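Workshop Practice, Handout 4
Soft floor tiles and how to lay them
Prepared by Rafsan Akanda, Trososton Evening Courses
Revised 2020-01-23

In the last class we spoke about hard floors. Now we continue with foam tiles, the kind that join like a puzzle. You will lay such a floor yourself in the March practice, so please read these notes before.

1. The surface

Most foam tiles have a fine pattern pressed in the top side. The pattern gives some grip for the shoe, but it also keeps dust. Clean it with a soft brush first and with a damp cloth after. Do not use solvent — it makes the foam hard.
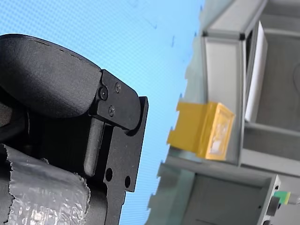

Fig. 1. Light blue surface with fine regular texture, next to aluminum profile rails.

When a frame or a bench must stand near the tiles, decide its place before you lay the first row. A heavy leg leaves a mark in the foam. In the Grolham exercise we calculate with a room of 28 square meters and a waste of 18 percent, and you must write both numbers on your plan.

2. The joints

Start from one corner and work in rows. Press every tooth down with the thumb, from the middle of the side to the ends.
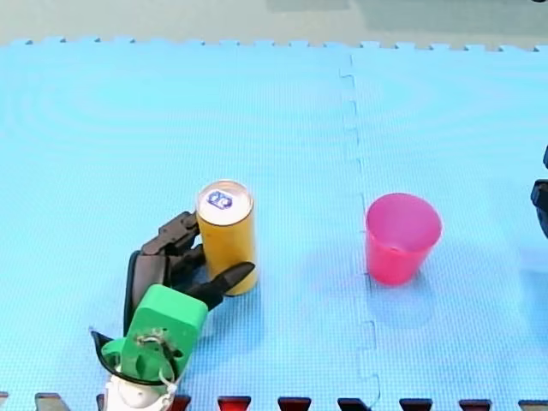

A joint between two tiles should lie flat along its full length. Pass your palm over it slowly, and if you feel a step, open the joint and press again. On the blue mat with the yellow can, the seam is only a thin, slightly darker line with small jogs, and the outer side still has its row of square tabs and notches. You may leave an outer side like this when the floor continues later. For a finished edge, use the straight border strips.

3. For next time

Read the Siddiqui text, page 40, and bring a tape measure and a sharp knife. Tiles are in room 119.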